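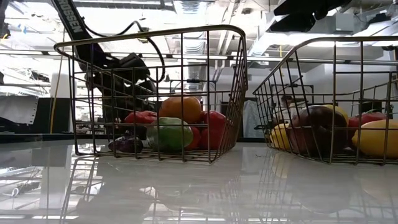
Basket to basket transfers: how much variety before it stops helping?

Posted 4 August 2020

gridrunner_7
We are at 300 episodes on the two-basket produce task. Two arms, one operator, fixed camera plus one on each wrist. The operator picks a named item out of one basket and sets it down in the other. The policy does fine on the peppers and badly on anything small that sits low against the wires. It closes on the wire instead, or stops short.

My plan is to keep the baskets where they are and collect more of the same until we hit 1557, which is the number the Mulari group used. Before I book the operator time, does anyone think that's the wrong way to spend it?

tallow
Yes. If the baskets never move, it learns the baskets. Shift them between episodes, rotate them, change the gap. We did 45 episodes with random placement and got more out of that than the previous month of fixed placement.

gridrunner_7
They do move a little. The operator bumps them. I don't log it.

tallow
Log it, or at least save a still at the start of each one.

pell_mell
I disagree with moving things this early. If it can't pick the small ones from a fixed basket, moving the basket gives you two problems. Sort out the low items first. How often is the target one of those?

gridrunner_7
I went through the prompts last night. 40 of the 300. The operator picks the target and tends to go for whatever is on top.

pell_mell
Then that's your answer. Take the choice away from the operator. We use a script that draws the item name and reads it out. People complain for the first day, then they stop.

oxbow22
Same here. Also look at your table. In the picture it's glossy white and it mirrors the wire grid. We had a surface like that at Makowska and the depth was junk near the base of the baskets. A matte mat fixed most of it.

gridrunner_7
We aren't using depth, only color.

oxbow22
I'd still try the mat. Reflections move when the arm moves.

tallow
I wouldn't. If the table at deployment is shiny, train on the shiny table. Put the mat down for part of the set if you want both.

pell_mell
What are you doing with failed grasps? In May we were throwing them out and the policy had no idea how to back off from a wire. Now we keep any episode where the operator recovers and finishes.

gridrunner_7
Throwing them out. The Covura export tool drops anything marked as a retry by default.

pell_mell
There's a setting for that under filters. Turn it off and re-export before you collect anything new. You may already have the low-item examples you need.

gridrunner_7
Didn't know that. I'll re-export tonight and set up the scripted draw. Baskets stay put for the next batch, sorry tallow.

tallow
Fine, but save the stills.

gridrunner_7
Will do.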